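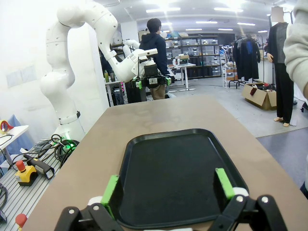

Re: [teleop-users] Iced drinks task, how do you start an episode?

Sent: Friday, 16:40

On Friday morning, the Ruvex group wrote:
> We have 61 demonstrations of the tray task by remote control and
> the policy still closes the gripper too early. Do you always begin
> with the cups in the same place? And does your operator look at
> the wrist view or at the table directly?

Hello all,

Thank you for the question. We had the same trouble in December, so I write what we do now.

First, the start. We do not fix the cups to marks on the tray. Both grippers must be open and away from the tray before the recording begins, and the helper's hands must be still. In our early data the helper was often moving when the recording started, and I think the policy learned to wait for a hand.
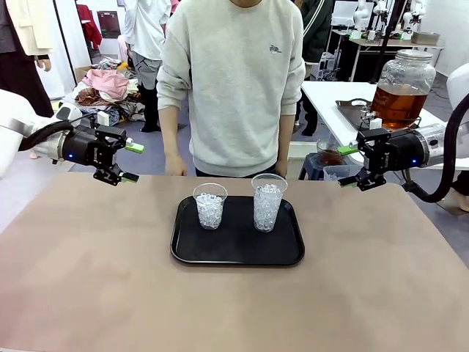

Two cups of crushed ice on the tray, both grippers open.

Second, the views. Our operator looks at the table directly for the big movements and at the wrist view only for the last 5 cm. With the wrist view alone, people were closing too soon, because clear plastic on a black tray is difficult to judge. Perhaps it is the same with your operators.
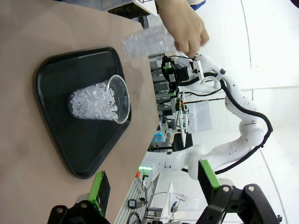 We also removed every episode where the operator needed more than 3 attempts to grasp. It was painful to lose them, but the closing became calmer after the next training.

One thing I could not solve is the ice. It melts during a long session and the cup becomes a different weight - do you change it after each episode, or do you let it go? I would be glad to hear also from the Nistaria people, if they still read this list.

Best regards,
the Cliltov teleoperation desk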